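Donating an old desktop computer: your questions

What does Jolis take?
Desktop towers of any make and age, working or dead. We also take loose parts such as memory, power supplies and heatsinks. We can't take monitors or printers.

Do I need to wipe the hard drive first?
You can, but you don't have to. If you would rather keep the drive, take it out and bring us the rest. Drives left in are erased at our Cloltonia workshop before anything else is done.

Can I bring a tower with parts missing?
Yes. Put any loose screws in an envelope and tape it to the case.

What if my computer is too old to reuse?
We strip it for parts and send the metal and boards for recycling. In the year to June we took in 2,464 towers.

Is there a limit per visit?
You can bring up to 10 towers without booking. For more than that, email Yasaman Azimi and she will arrange a time.

Why do you lay the towers on their side?
With the side panel off, the motherboard faces upwards and the processor and memory slots are easy to get at. The power supply is heavy – keep a hand on it once its screws are out.

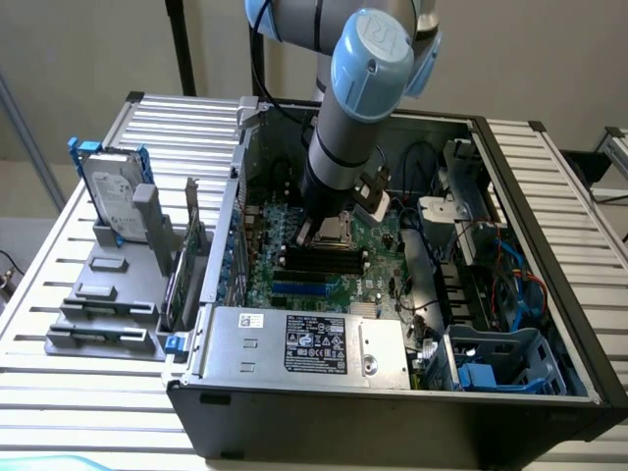 An open tower on the workbench, with the power supply lying across the lower part of the board.

Can I have my side panel back?
Only if you ask when you drop off. Panels are stacked together and we can't match them up later.

Do you give receipts?
Yes, at the desk. Cecilia Bawa can send a copy if you lose yours.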